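How to Spend a Slow Saturday on Foot in Flultinley

I've been driving up to Flultinley for years now, and friends keep asking me for "the list," so I finally sat down and typed out how I do it. This is for people who have one day, one pair of decent shoes and no big agenda.
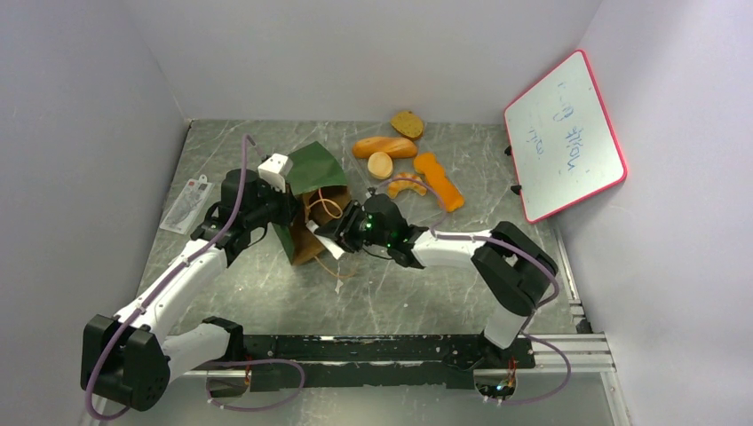
The first thing to sort out is parking, and I can save you some grief there. Everybody heads straight for the spaces on Main Street, circles twice, gets annoyed and starts the day in a bad mood. Skip all that. Come in on the river side, go past the feed store and turn left into the gravel lot behind the old depot. It has 37 spaces and it's free all weekend. From there you walk up a short flight of steps and you come out right at the bottom of Main Street, which is where you want to start anyway because the whole street runs uphill. Do the climb while you're fresh!

Step 1: Get breakfast before you do anything else

Be at Ruggiero by 8:30. They open at 7, and by 9:30 the line is out the door and wrapped around the barber's window. I get the egg and pepper sandwich on the flat roll (ask for it pressed) and a small coffee. My husband gets the same thing with sausage and then finishes mine. If the counter is full, take your food across to the benches by the war memorial. They get the morning sun, and even in December you can sit out there with a coat on.

Bring a little cash. Ruggiero takes cards, but a couple of the stops later on don't.

Step 2: Walk up the left side, come back down the right

It sounds fussy, I know. But the shops on the left side open earlier, and a few on the right don't unlock until 11. The first time I visited I zigzagged back and forth across the street all morning and still missed half of what I came for.

Going up, I'd stop at the hardware store even if you don't need a thing. It still has the rolling ladder and the wall of little drawers, and they sell seeds by the scoop in spring. Next door is a fabric shop that I'm not allowed to go into without a time limit. Then there's a stretch of plain office fronts, a dentist, a tax place, and after that you hit the good used bookstore. The local history shelf is in the back room, low down on the right. Prices are penciled inside the cover.

Step 3: Climb to the overlook

At the top of Main Street the sidewalk turns into a footpath, and the footpath turns into stairs. There are 104 of them. They're painted on the risers every so often, so you always know how much suffering is left. There's a landing with a bench partway up, and I have never once walked past it without sitting down.

The view is worth it, though. You get the whole valley, the river bending around the mill, and on a clear day the ridge behind it. If stairs are a problem for you or somebody in your group, you can drive up by the church road and park in the pull-off. It's a small one, so go before lunch.

Step 4: Tour the mill

Primelero is the old woolen mill at the edge of the river, and it's been turned into workshops and studios. You can wander the ground floor on your own, but the tour is the thing to do. It runs at 1 and again at 3, it takes 13 people at a time, and you sign up on a clipboard just inside the door. So here's my trick: swing by on your way down from the overlook, put your name on the sheet for 1, then go find lunch. I've seen a lot of people show up five minutes before and get turned away.

Wear closed shoes. The floors on the upper level are original and the boards have some gaps.

Step 5: Lunch, quick or long

For quick, there's the deli window on Water Street. Soup and half a sandwich, done. For long, walk over the footbridge to Cernia, which does a trout plate I think about more than I should. They don't take reservations for lunch, and the porch tables go first. If you're doing the 1:00 tour, go quick. If you could only get on the 3:00, go to Cernia and order the pie too.

Step 6: Take the right side back down

By now everything's open. This is the side with the antiques mall, the record shop and the candy store, and it's also where I do most of my spending. I'd leave an hour for the antiques alone. It looks like one room from the street and then it just keeps going, down a ramp and into a second building.

A few odds and ends

Public restrooms are in the library, not the town hall, no matter what the old sign says. The library closes at 4 on weekends, so plan around that.

Dogs are fine on the overlook path and on the porch at Cernia, but not inside the mill.

Cell service drops out completely once you get down by the water. Pick a meeting spot before you split up. We use the clock outside the bank.

If it's raining, I'd flip the whole thing around: mill first, then the antiques, then a long lunch, and save the stairs for another trip. They get slick with leaves in the fall and the handrail only goes up one side.

If you've got a spot in town that I've skipped, leave it in the comments. I'm heading back up there soon and I'm always happy to have another excuse to stop.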